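Brostora user forum > Perception and Control > Segmenting two-handed household clips

hollis_dt
Posted 29 June 2025

I'm running the Brestar action segmenter over a set of first-person home clips, 463 of them, and the cut points are bad on anything where both hands touch something at once. Doors and small handhelds are the worst. One from each group:
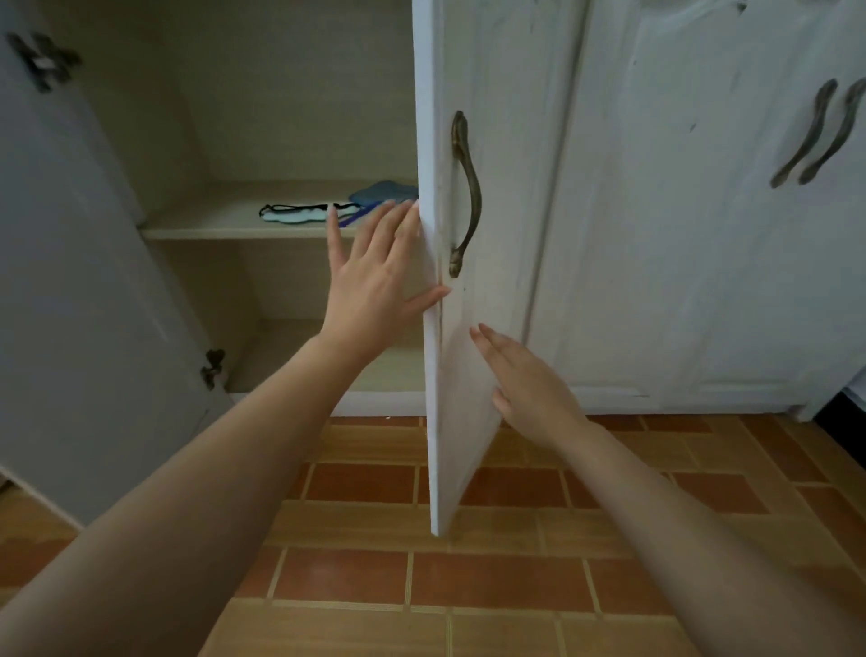
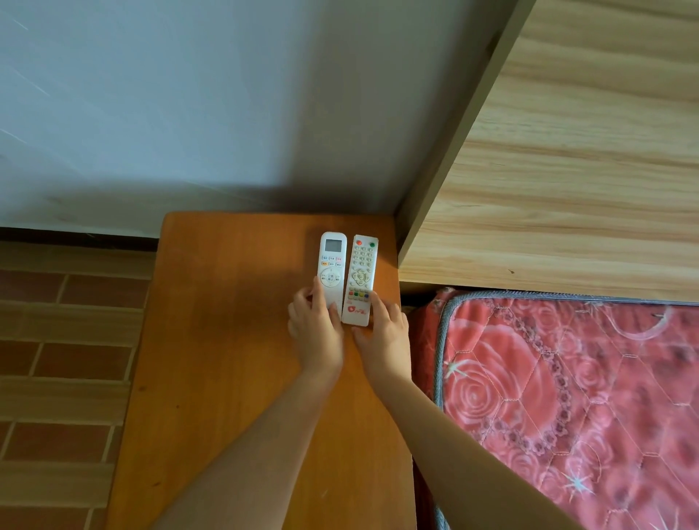

I'm on the default config, hand tracker at full rate, contact threshold untouched. The segmenter wants one active object per hand and starts a new segment whenever the assignment flips. On a door push it flips constantly. I get six or seven segments where a person labeling by eye would put one. Has anyone got this under control without retraining?

pantry_node
Raise the minimum segment length first. Default is far too short for furniture. I use 1000 ms and most of the flicker goes away.

hollis_dt
Tried 726 and then 1000. It cleans up the doors but it eats short button presses, and those are half of what I need.

quillback
Don't filter on time. Merge on object instead. If both hands are in contact with the same rigid body, treat it as one segment until both let go. There's a flag for it in the Renmont branch, merge_shared_contact. It's off by default.

pantry_node
That flag breaks when two objects are side by side. The mask joins them and then you have one long segment covering two things. Two remotes lying next to each other is exactly that case.

quillback
Only if your masks are bad. Fix the masks.

pantry_node
Both of them are white and there's almost no gap. What mask model are you running that splits those with fingers over the lower ends?

quillback
The Stępień one, with edge refinement turned on. It's slow but it holds up. I still think a time filter is the wrong tool. It hides the problem and your planner gets bad start poses later.

hollis_dt
I don't feed a planner yet, it's only for retrieval. But I take the point.

Ran it last night with the merge flag and the Stępień masks. Doors are good now. Remotes are better but it still joins them in some clips. Memory went up a lot, I had to cap the clips at 3000 frames.

pantry_node
Split your config by object class then. Merge flag for doors and drawers, short time filter for handhelds. Not pretty but it runs.

quillback
You'll be maintaining that class list forever.

hollis_dt
Probably. Going with the split for now. I'll post the config once I've checked the drawer clips.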